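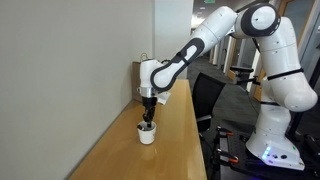

I want to write a little about quitting coffee, after 389 days without it. I was drinking 8 cups a day when I worked at Hiebert, and I thought this was normal. Most of them were a small white paper cup like the one on the desk here, so in my head each one did not count as a full coffee. It is easy to lose track when the cup is small.

The first 2 weeks were the worst. I had a headache every afternoon from three o'clock and I was not kind to my family. I had read that it is better to go down slowly, but I am not good at slowly, so I stopped on one morning in May. I would not recommend my way to anybody.
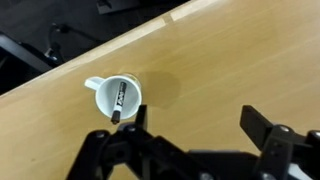 After the headaches came the boredom. I had not understood how much of my day was walking to the kitchen, waiting, talking with whoever was also waiting, and walking back. I tried mint tea, then hot water with lemon, then a roasted barley drink from Grovent. The barley one has an odd smell but I have grown fond of it, and I now buy it by the big bag.

Sleep changed later than I expected. For a month there was no difference, and then I noticed I was waking before the alarm. My favourite part is that I don't lie there at two in the morning thinking about e-mails.

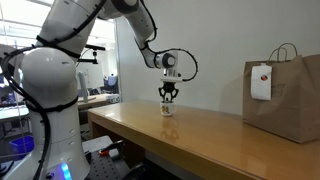
Money: I did the sum and I have kept more than 2000 dollars, mainly because I don't stop at Tranberg on the way to the train. Part of it went to a good kettle. The rest is still in the bank and my sister has many ideas for it.

Do I miss it? The smell, yes, on cold mornings. If you stopped too, please tell me what you drink in winter. I am getting tired of barley after all.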